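Termostato novo na parede e fios a sobrar - tapo como?

Fórum Casa e Bricolage > Climatização > Comandos e termostatos

ruivasco71
Boas pessoal. Mudei o comando do ar condicionado da sala, o antigo era um Zurside daqueles redondos de rodar, já não aquecia nada de jeito. O novo é um Bimadari branco, com visor. Problema: a caixa é mais pequena que a antiga e ficaram uns fios finos a espreitar por cima. A minha mulher diz que ou tapo aquilo ou tapo aquilo. Paredes brancas, pintadas em novembro, não me apetece nada abrir roço outra vez. Ideias?

marco_tijolo
Massa e tinta. Meia hora.

ruivasco71
Massa por cima dos fios??

marco_tijolo
Empurras para dentro primeiro, claro. Depois massa. Fiz assim em casa da minha mãe e tá lá há anos.

Glória Figueiredo
Não faças isso sem saber que fios são. Se for o cabo da sonda ou do comando é baixa tensão, se for fase antiga que ficou lá pendurada é outra conversa. Quadro desligado, medir, e só depois mexer. E massa directa em cima de pontas soltas não, por favor. Mete ligadores, empurra para a caixa de derivação e fecha com tampa.

marco_tijolo
Lá vem a teoria. São fios de comando, finos, vê-se logo pela grossura.

Glória Figueiredo
Pela grossura não se vê nada. Já apanhei 230 num fio que parecia de campainha. Mede.

tita.pombal
Concordo com a Glória. E já agora a caixa antiga era de encastrar ou saliente? É que se for de encastrar há espelhos adaptadores, uma chapa lisa que vai por trás do termostato e cobre o buraco todo. Comprei um na Garcia, paguei 5 euros, branco. Resolvido numa tarde, com o café pelo meio

ruivasco71
De encastrar acho eu. O buraco ficou quase todo atrás do novo, só em cima é que falha. Do lado direito tenho uma placa escura, já lá estava, e o termostato ficou encostado a ela. Não queria tirar essa.

sotao_e_meio
Se já tens uma placa escura encostada eu não metia espelho branco, vai ficar um mostruário. Ou tudo branco ou tudo escuro. A Ollov tem molduras pretas para dois módulos, ficam porreiras com aros de porta escuros. Caras é que são, vi um conjunto completo a 148 euros, com o comando incluido.

tita.pombal
148 por uma moldura e um comando? Por esse dinheiro pinto a sala toda e ainda janto fora

sotao_e_meio
Eu disse que eram caras. Não obriguei ninguém.

ruivasco71
Calma. Orçamento é baixo. Um electricista pediu-me cerca de 900 para passar tudo para a outra parede, com roço, tubo e pintura. Nem pensar. Quero é que não se vejam fios e que o visor acenda como deve ser, que às vezes fica apagado um bocado.

Glória Figueiredo
Isso do visor apagado pode ser só a poupança de energia. Carrega numa tecla e vê se acorda. Se não acordar, vê as pilhas ou a alimentação, conforme o modelo. Tens o manual?

ruivasco71
Tenho, em inglês e noutra lingua que nem sei qual é. Logo à noite vejo.

marco_tijolo
Manuais ahah

zecadomonte
Eu tive coisa parecida no corredor. Desmontei, os fios estavam curtos demais para ir para dentro e compridos demais para ficarem fora, uma alegria. Acabei por baixar o aparelho uns milímetros e deixar os fios a espreitar por cima. Não é bonito mas passa. Ficou assim, a placa escura ao lado é igual à do ruivasco pelo que ele descreve:

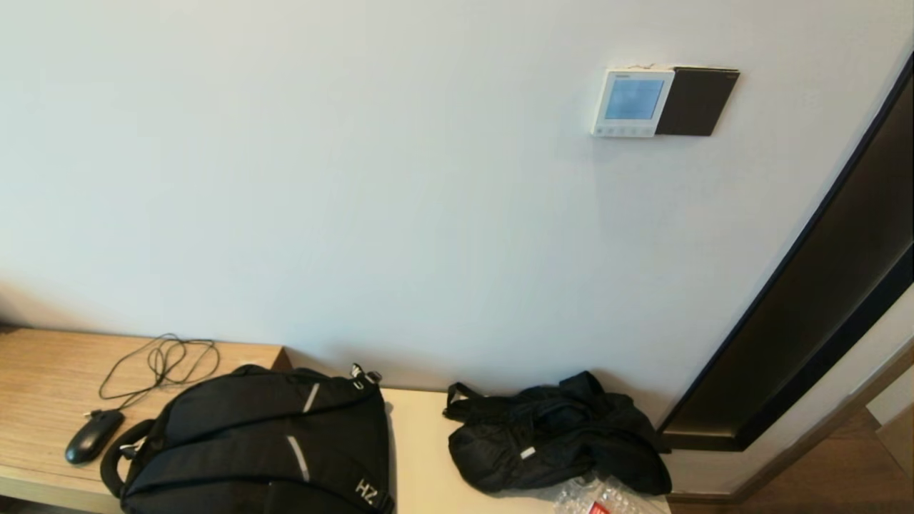

Tita Pombal discorda da parte de baixar o aparelho: diz que o que interessa é a altura a que a sonda lê, e que mais vale acertar o espelho do que andar a mexer nos furos. Eu até percebo, mas os meus furos já eram tantos que mais um menos um... E essa chapa lisa que ela comprou na Garcia eu procurei e não havia na minha loja, só encomendando.

tita.pombal
Disse-te isso por mensagem e mantenho! Milímetros tudo bem, não muda nada. O que não quero é o ruivasco a descer aquilo meio metro e a sonda a ler o calor do móvel. E na Garcia pergunta no balcão de trás, o das peças, não no corredor dos interruptores.

sotao_e_meio
Continuo a achar que branco com preto encostado não liga. Gostos.

zecadomonte
Pois, gostos. Lá em casa ninguém se queixou

ruivasco71
Fui ver. Desliguei o quadro, medi, tudo morto. Voltei a ligar e os dois fios finos de cima não têm nada, devem ser da sonda antiga do Zurside. O visor acordou com a tecla, era mesmo poupança. Obrigado Glória.

Glória Figueiredo
Boa. Então com o quadro desligado outra vez, um ligador em cada ponta, dobras para trás sem forçar e espelho por cima. Não cortes rente, deixa folga, um dia podes querer usar o cabo.

marco_tijolo
Eu cortava. E massa.

Glória Figueiredo
Já sabemos.

tita.pombal
Ruivasco antes de furar põe fita de pintor na parede à volta. Tinta branca recente marca toda com o pó, depois andas a passar pano e fica uma mancha pior que os fios.

ruivasco71
Fita tenho. Vou sábado à Garcia pelo espelho, se não houver encomendo. Tamanho é o standard ou tenho de medir a caixa velha?

zecadomonte
Mede. O meu standard não era standard.

sotao_e_meio
Mede entre furos e também por fora. E leva a tampa do termostato contigo se sair facil, poupas uma viagem.

ruivasco71
Feito, obrigado a todos. Até ao marco.

marco_tijolo
Massa.

Tópicos relacionados
- Sonda de ambiente: altura certa na parede da sala
- Aros de porta escuros, que interruptores combinam?
- Comando Zurside não comunica com a máquina
- Tinta branca lavável manchada depois de furar
- Espelhos cegos e adaptadores, onde comprar

Contacto | Regras do fórum | Privacidade | © Fórum Casa e Bricolage | Voltar ao topo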